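Why I stopped drinking coffee after lunch

April 2022

In November I began to sleep badly. I would fall asleep without a problem, then wake at three and lie there listening to the refrigerator. My colleague Ettore Mancuso asked me how much coffee I drink, and I said two cups. Then I thought about it on the bus and the true number was five.

I grew up in a house where coffee was not considered a drug. My grandmother had one after dinner, at ten in the evening, and slept like a stone. So for a long time I believed that our family was protected in some way. Maybe she was, and I did not inherit it.

My first try was to stop completely. It lasted four days and I had a headache for all of them. The second try was more modest – coffee only until noon, and after that water or a barley drink from the Trivetti shop near my street. The barley is not bad if you don't compare it with anything.
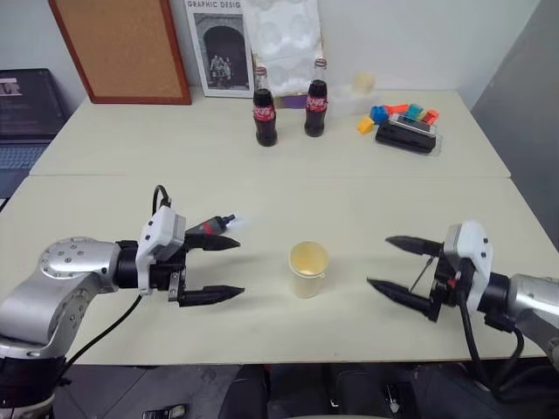
The hardest moment is half past two. I don't think it is the caffeine I miss then, it is more the standing up, the walk down the corridor and the five minutes of talk with whoever is there. So I kept the walk. I go with the others, I hold my barley, and they make the same joke every time.

After three weeks I slept until six. Not every night, and I had a bad week in February when my sister was moving and we ate pizza at midnight on her floor. But the refrigerator and I do not meet so often anymore.

On Sunday mornings I still make the big pot, the one for four people, and I drink it alone.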